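The case against the scotch lock

Most of the electrical faults I am paid to find in trailers, utes and camper conversions are not component failures. The relay is fine, the solenoid is fine and the switch is fine. The fault is in a join that was made in under a minute by squeezing a plastic clip over two wires with a pair of pliers.

The insulation displacement tap, sold under a dozen names and universally called a scotch lock, deserves to be retired from vehicle work. I hold this view without much hope. The taps are cheap, they hang at eye level in every auto parts shop, and the instruction sheets for a good many aftermarket accessories still tell the installer to use them.

The mechanical argument is simple. The tap works by forcing a slotted blade through the insulation until the sides of the slot bear on the conductor. In a fixed telephone frame, with solid copper of a known diameter, that is a sound joint. Automotive cable is stranded. The strands shift under the blade, a few are usually cut, and the remaining contact area depends on where the rest end up. Add vibration and the contact force relaxes. Add moisture and the exposed copper oxidises along the strands, under insulation that looks perfect from outside.

A joint of this kind rarely fails open. It goes resistive, and a resistive joint is the most expensive fault to diagnose because it passes every test made without load. A multimeter reads full battery voltage at the far end. Switch on the pump or the compressor and the voltage collapses. A joint carrying 15 A with a fifth of an ohm across it drops 3 V and turns 45 W into heat, inside a nylon shell, usually against the carpet.

I did the wiring on a Wirkstead tray body last November that had five taps on the one ignition feed. The owner had replaced the winch controller twice. Voltage at the controller plug was correct with the winch idle on both occasions, so both controllers went in the bin. They were probably serviceable.

The usual defence is that taps are acceptable for low current signals: a trigger wire to a relay coil, a reverse lamp feed to a camera. I accept that the heat argument disappears at those currents. The corrosion argument does not. A signal joint has no load to speak of, so it gives no warning either, and an intermittent trigger wire will have an owner chasing the relay, the earth and the module in turn.

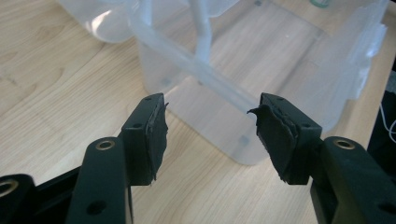
The alternatives are neither exotic nor slow. An uninsulated crimp splice closed with the correct ratchet die, then covered with adhesive-lined heat shrink, takes a couple of minutes. The Stornelska splice kit I keep in the van is one way to buy the parts, and loose stock from Drarham costs less if you already own the tool. Where the original harness must not be cut, a fuse tap at the panel gives a protected feed and can be removed without trace. Solder is also acceptable, provided the cable is supported on both sides of the joint so that it does not flex where the solder stops.

What I would like is for accessory makers to stop putting the things in the box. Aoun dropped them from its trailer brake kits and supplies butt splices and heat shrink in the same bag. Retail price for the kit did not move. The installation sheet grew by one paragraph, covering strip length and which die to use, and it would do no harm to copy that paragraph into every other sheet in the trade.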